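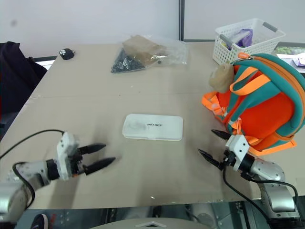
Taking a kid to a robot open day: worth it?

Search the help pages Go

Hekura runs an open day in March and my nephew has asked me 11 times whether we're going. It has two-armed table robots, the kind that sort out clutter. Can you get close? Does anything happen, or do we stand there admiring a backpack?

Posted by drokuvico_dad

Pentti Ahonen
Went last year. You will admire the backpack. The arms think it over for a while, the grippers open, and 100 adults hold their breath over an orange and teal child's backpack. I tidy faster and got no applause. Still, go early and stand at the front of the table, where you can see the fingers. The talk takes 5 minutes if Srivastava gives it and most of your life otherwise.

stineck_fan
its free i think. parking isnt

mopsandgears
Ask if they'll run the plastic case again. Flat things with rounded corners look hard to pick up, and my daughter found that far more gripping than the bag (her pun, she's nine). Bring a snack. The line for the coffee machine was longer than the one for the robots.

Related
Do robot arms need a day off?
Stineck workshop tour, what to wear
Is 105 too many people for one demo room?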